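Keeping up with the small towels

My mother-in-law had a drawer of hand towels older than my husband, and every one of them still soaked up a spill in one pass. Mine used to go stiff and sour inside a year, and I blamed the towels, then the water here in Rosmont, then the washing machine. It was mostly me and my heavy hand with the detergent! So I have changed a few habits, and I'm passing them along for anybody whose kitchen drawer looks the way mine did.

First, use less soap. I know the cap has lines on it, and I know it feels stingy to stop below the lowest one, but towels hang on to detergent and that is what turns them into cardboard. For a small load I use one tablespoon. Skip the fabric softener altogether — it coats the loops, and a coated towel just pushes the water around the counter.

If yours are stiff already, run them through a warm wash with a cup of white vinegar and no soap, then a second wash with nothing at all. Never put vinegar in with bleach, please. Subira Nyamweya, my neighbor, does this at the start of every February and again when school lets out, and I've copied her schedule for lack of a better one.

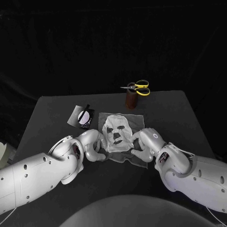
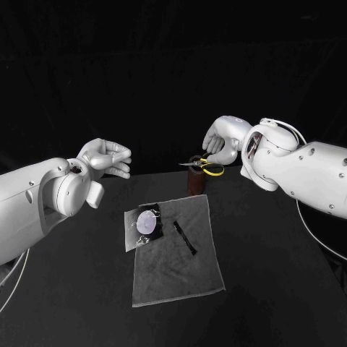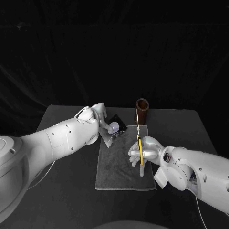
Drying matters as much as washing, and it's where I was laziest. Give each towel a good hard snap before it goes on the line or into the dryer, so the loops stand up again, and take it out while the thick hem is still the least bit damp. Then fold it right away, on a table, and lay it flat like the dark gray one in the last picture. I fold in 3, lengthwise first and then across, and run my palm over it once. Darker grays are kind to a busy household, too, as they hide the tea stains that never quite leave a white one (wash them with their own kind the first few times, or you'll have gray pillowcases like I did).

Now, where to keep them. A stack looks lovely but you only ever use the top two, so the bottom ones sit there going musty. I stand mine on edge in the drawer, and the clean ones go in at the back. Cloths for floors and bicycles live in a separate bin under the stairs, and once a towel has gone in there it doesn't come back to the kitchen.

When the edges start to fray, trim the strings with scissors and run a zigzag stitch along the hem. Don't pull them, however tempting it is. A towel past mending can be cut into quarters for shoe polish, and I still have a few of those from the first batch I ruined.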